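Home Steamers Irons & Presses Parts Care Guides Contact

Last updated: March

Grovo Upright Fabric Steamer

We've carried a lot of steamers over the years and this is the one we keep plugged in at the shop. The Grovo is a floor-standing steamer with a proper tank, a long hose and a wide flat head, and it's a joy to use on almost anything that hangs. Shirts and dresses, sure, but also curtains, tablecloths, choir robes, wedding veils, and that linen jacket you gave up on last summer!

What it's like to use

Fill the tank, set it on the base, press the pedal and wait for the light to turn green. The steam comes out even and fairly dry, without the spitting you get from small handhelds when they tip too far. A full tank holds 34 ounces and runs for 22 minutes on high, longer on low. Khoa Trình did every curtain in our front windows on one fill and still had enough left to go over his own shirt collar.

The head is my favorite part. It's wide enough that you move down a curtain panel in long, slow passes, and there's a soft rim so it glides over seams. The trigger locks on, which your thumb will be grateful for by the second set of drapes. On low it's gentle enough for rayon and most silks (try a hidden spot first, please, silk has opinions).

It rolls nicely too. The wheels on the older model were small and hard and used to catch on every floor transition in the building. Grovo went bigger on these and it follows you around like a well-behaved dog.

Fabrics

Cotton and linen: high, slow, and pull the cloth snug with your free hand. Linen likes a second pass while it's still damp.

Wool: medium, with the head held just off the surface. Brush afterward. You'll be amazed how much life comes back into an old coat.

Polyester and blends: low to medium. These relax fast, so keep the head moving.

Velvet: steam from the back only. Never press the head into the pile.

Leather, suede, waxed jackets: no. Leave the steamer in the corner and go do something else.

What's in the box

Base with heater and foot pedal
Removable tank
Hose and steam head
Telescoping pole with hanger hook
Fabric brush (clips onto the head)
Crease clamp for pants
Heat mitt, fits either hand
Printed manual, and it's a good one, with real drawings

Specifications

Tank: 34 fl oz
Run time on high: 22 minutes
Weight, empty: 19 lb
Settings: low, medium, high
Warranty: 2 years on the heater and pedal
Power: standard household outlet

It isn't a light machine. Most of that weight sits low in the base, so it stays put when you tug the hose, but if you live up a narrow staircase you'll want to pick a floor and keep it there. For travel, look at the Plimo handheld instead. It has a much smaller tank, but it fits in a carry-on and does a lovely job on a single outfit.

Looking after it

Use distilled water if your tap water is hard. If you forget for a month or so, no great harm, just run the descaling cycle on page eight of the manual. Empty the tank before you put the steamer away, and hang the head up on its hook so the hose can drain back down. A hose left in a loop on the floor holds water, and the next time you switch on you'll hear it gurgle. Lift the head high for a few seconds and it clears.

Replacement gaskets and brushes are in stock, and the Nwankwo lint brush fits the same clip if you have a cat. Binta Ugwu has two cats and swears by it.

From people who use one

"I bought mine for the bridal room and now the whole street borrows it. The low setting on tulle is just beautiful." (Huia Cosgrove)

"Wish the hose were a touch longer, as I do very tall drapes. Otherwise I love it. I use the hook for everything." (Laurier Doucette)

"My ironing board has gone up to the attic." (Kevin Cuervo)

Large hangings and backdrops 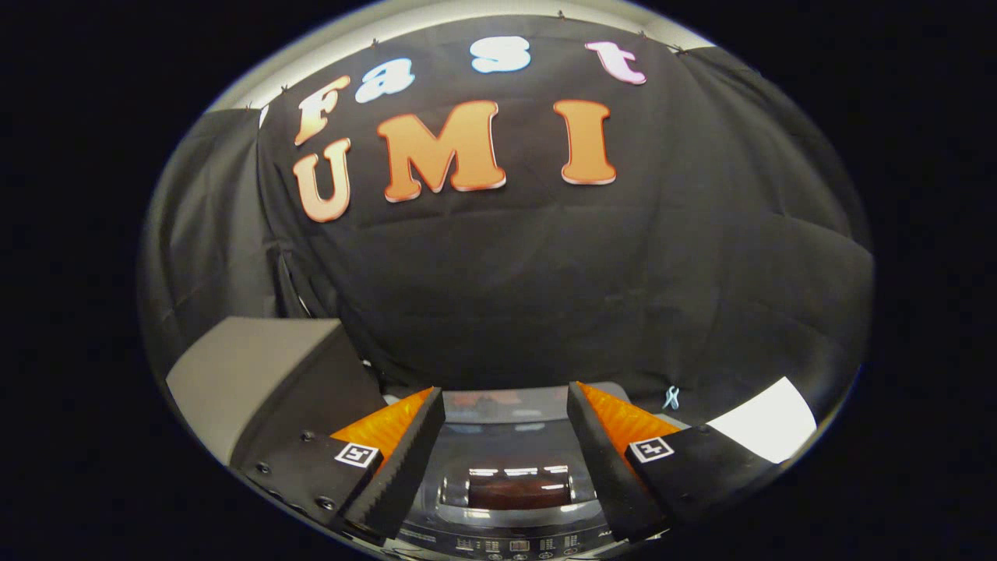
Big pieces of cloth are where an upright steamer gets really fun, because you can work on them where they hang and let gravity do half the job. Start along the top and come down in overlapping strips, keeping the head vertical. Dark fabric shows every ripple under indoor lights, and a black backdrop like the one behind the "Fast UMI" lettering, with its soft folds and wrinkles, is just the sort of thing I'd happily spend a tank on. The cloth there is held up at intervals along the top, so I'd check those points first and even out the tension between them, then steam the open stretches of black. Give any attached lettering a wide berth, or take it off before you begin if it comes away easily. Let the cloth hang untouched until it's fully dry. If a fold is still bowing outward after that, a bit of weight in the bottom hem usually helps more than another round of steam.

Questions about parts or fabric: use the Contact page | © Zallik Fabric Care Supply | Back to top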